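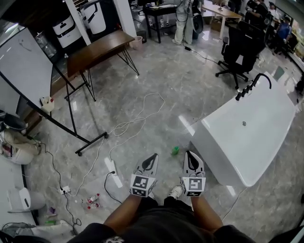
Figure 1. The two hand-held grippers with their marker blocks, seen from head height in the shared workshop.

3.2 Build and working area

Both grippers were assembled in the Voronley workshop, a shared space where members keep their own projects and work side by side. The housings were printed in white on the communal machine, and the marker blocks were fixed on afterward so that they could be replaced without opening the body. Each unit has its own camera. Pose is recovered from the coded patterns, and the head camera supplies a second view of both hands.

We did not clear the floor before recording. Cables, power strips and small bottles stayed where they were, as the Bumia software is meant to cope with the kind of room in which people build things – a bare laboratory floor would have told us little. A session was limited to 20 minutes, and 319 sessions were kept after screening. Those with a marker lost for more than 800 ms in a row were set aside; there were 53 of them.

3.3 View from the gripper

The gripper camera sits low in the housing, and its picture changes a great deal with the angle of the wrist. When the unit is tipped back, the jaw pads stay in view but most of the remaining image is ceiling, and the fluorescent tubes raise the contrast enough to affect exposure. We fixed the exposure at the start of each session for this reason.
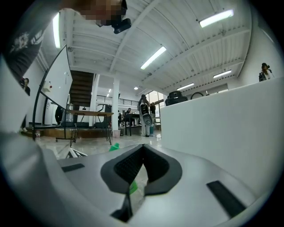

Kwak objected at the review stage that a fixed exposure only moves the problem, and that "a cheap hood over the lens would do more than any setting in software." We tried a hood cut from black card on one unit. It reduced glare from the tubes but hid the outer part of the pads, and it was left off in the Celtby build. A shorter hood has not been tested.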